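March, bench 2, 4:40 pm

Budget sheet is due before end of month, so this entry is mostly money, with a bit of work wedged in where the money ran out.

Where we stand on the teardown cell. The Harahap quote came back with the second arm priced separately from the controller it can't run without, and the cable set priced separately from both. Gulix will sell us the fingertips only in packs, at a unit price that suggests someone carves them by moonlight. I've asked both to requote with everything on one line. Not holding my breath.

Fingertips are the line I'd defend. The narrow ones are right for getting in around a socket and they are also the consumable, so whoever trims that line can come down and do the sockets with a spudger.
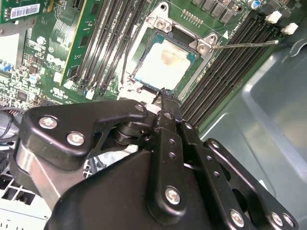
Dell board, socket open, fingertip at the lower edge of the socket area. Old paste still on the lid of the CPU.

Reach is the thing to plan for. With memory banks on both sides of the socket, there isn't much room to bring a set of links down, and any wider gripper on the shopping list should be checked against a full-height case before a cheque gets written. The Clemilberg wide-jaw is lovely in the catalogue. So was the last one.

Paste: add wipes and solvent to consumables. They were left off last year's sheet and came out of the coffee money, which has not recovered.

Draft asks, in order of how hard I'll argue:
Fingertips, 2 packs
Spare link and pivot kit, plus the hex screws to suit
Case fixture, so the tower stops wandering across the bench
Wipes, solvent, bin liners
Second arm (ha)

Freight on the lot was quoted at $137, same colour of optimism as the delivery date. Grikico offered to waive it if we sign their service plan. Read the plan. Would prefer to pay the freight.

To do: chase Harahap on the one-line quote, measure the deepest case on the shelf, find out who has the 2 mm driver.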